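Grasness Walkers: the hill route, July 2022

Hello again, everyone. After all the lovely notes about the river loop (thank you, they were a treat to read) I thought we'd try something with a bit more climb in it, and so we have the Cendimico hill. It's 1,634 metres from the Rätsep bakery to the lookout bench, and I'd call it a friendly sort of hill, the kind you can chat your way up if you stop for a breather whenever you fancy one. 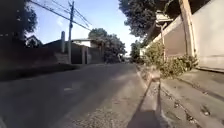
The climb, with the footpath beside the long pale wall.

The footpath is good and wide but a bit dusty and uneven, so sturdy shoes, please -- I went up in my old canvas ones and could feel every pebble by the time I got home. There are some big leafy trees along the way and plenty of bare stretches between them, which means a hat and a full water bottle, even in the cooler months. Those of you with walking poles might like to bring them for the trip down, when the knees start to grumble.
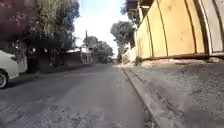
I do like a street with proper old trees on it, and I'm afraid I dawdle. If you're a dawdler too, come along with the second group, who leave the bakery ten minutes after the first and have never been in a hurry in their lives. Do keep to the footpath where you can, and mind the kerb when you step down to cross. 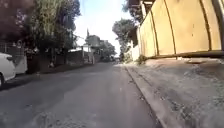 The bench at the top seats three if you're fond of each other, and there's a patch of grass for the rest of us. Bring a thermos and something to nibble. Afterwards the 105 bus will take you back down from the Jundus Road stop if your legs have had enough, and I'll very likely be on it myself, saving you a seat. The next new route will be in the September newsletter.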